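Search this site Search Go

Electoral Systems, Handout 4: Counting, transferring and who gets the last seat

These are my tidied-up notes from the session, with the bits I gabbled through at the end put back in. If you missed it, read this before the seminar and bring a calculator (a phone will do, I'm not fussy).

Last time we did delegates, caucuses and primaries, all of it about how parties choose a candidate. Now we move on to what happens once the candidates are chosen and there are more seats than one to fill. My plan is to work through the single transferable vote slowly, with small numbers, and then have a quick look at list systems so you can see how differently they treat the same voters.

1. The quota

Our made-up ward for the whole term is Clotelberg. It elects two councillors and 2208 valid votes were cast. Under STV a candidate is elected on reaching the quota, and the usual one is the Droop quota: divide the valid votes by one more than the number of seats, drop any fraction, and add one. So for Clotelberg it's 2208 divided by three, which gives 736, plus one, which makes 737.

Do that sum yourself until you can do it half asleep! People lose easy marks every year by dividing by the seats instead of the seats plus one. If you divide by two you get 1104 and every step after that goes wrong, very neatly, all the way down the page.

Spoilt papers come out before you start. I know I said this three times in the room. I'm saying it again.
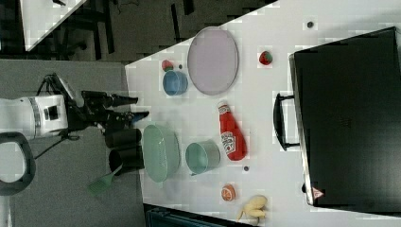

Why add the one at the end? Without it, three candidates could each land on exactly 736 and you'd have three people on the quota for two seats. With 737 as the target, three of them would need 2211 votes between them, and there aren't that many in the box.

2. First preferences and surpluses

Once the first preferences are sorted, anyone on or over 737 is in. Say our leading candidate, whom I'll just call A, has 937. That's a surplus of 200, and the whole idea of STV is that those extra votes shouldn't sit there doing nothing.

The question is which 200 papers you move. Older rules tended to pick up an actual bundle of papers, and then the result can depend a little on which ones are in the bundle. Newer rules often look at all of A's papers and pass each one on at a reduced value. In our case that's 200 over 937, so each paper is worth a bit over a fifth of a vote when it travels. I like the second way because it treats every A voter alike, but it's a pain by hand, and I do have some sympathy for anybody counting in a cold sports hall at 2 in the morning.

Some papers won't show a next preference at all. We call those non-transferable, and how they're handled when you work out the transfer value varies from one set of rules to another. For this course, use the simple version above unless the question tells you otherwise.

3. Eliminations

If seats are still empty and there's no surplus left to move, the candidate with the fewest votes drops out and their papers go to the next preference still in the race. Papers they got as first preferences move at full value. Papers they picked up from A's surplus move at the reduced value they arrived with – please don't round them back up to one, however tempting it looks.

Keep going until both seats are filled. Quite often the last seat goes to somebody who never reaches the quota, simply by being the last one standing. This bothers a lot of students the first time they meet it. By that stage some papers have run out of preferences, so there may not be enough live votes left for anyone to get to 737.

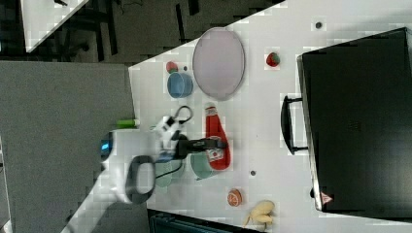
Ó Briain thought that made the quota pointless and asked why we bother with one if the final winner can come in underneath it. I think it's a fair objection, and I didn't answer it very well on the spot, so let me have another go. The quota does two jobs. It tells you when someone is safely in, and it tells you how much of their vote they didn't need. Take it away and you've no way of working out A's surplus, and then 200 votes' worth of opinion stays stuck in the first pile. That the last seat can be filled below the line is a side effect of voters being allowed to stop numbering whenever they like. Make them rank every candidate and it goes away, although you then get other headaches (more spoilt papers, for a start, and a fair few people numbering straight down the page).

4. A quick look at lists

Gundby is our other invented council, and it uses a closed party list with 16 seats across the whole town. You vote for a party, the party has put its people in order, and seats are shared out by D'Hondt: divide each party's vote by one, then two, then three and so on, and the 16 highest figures on the sheet win the seats.

Try it on the Wollis worksheet, which has the same method with 12 seats and far fewer parties. Lay it out as a grid, parties across the top and divisors down the side, and ring the winning numbers as you go. It's oddly soothing!

Things to compare while you're doing it:

- how much say the voter has over which person gets in
- what happens to a vote for a party that wins no seats
- how long the count would take by hand
- how easily you could explain the result to your nan

The third one gets left out of essays and it shouldn't be. Speed matters to people who want to know who's running the council by breakfast.

5. For the seminar

Finish the Clotelberg count using the preference table from the session. Show the transfer value to four decimal places and keep a running total of non-transferable votes in a column of its own, then check that every stage still adds up to 2208, give or take the tiny bits lost in rounding. Then do the Wollis grid. If you've got time, take one seat away from Wollis and note which party loses out, and we'll start from there.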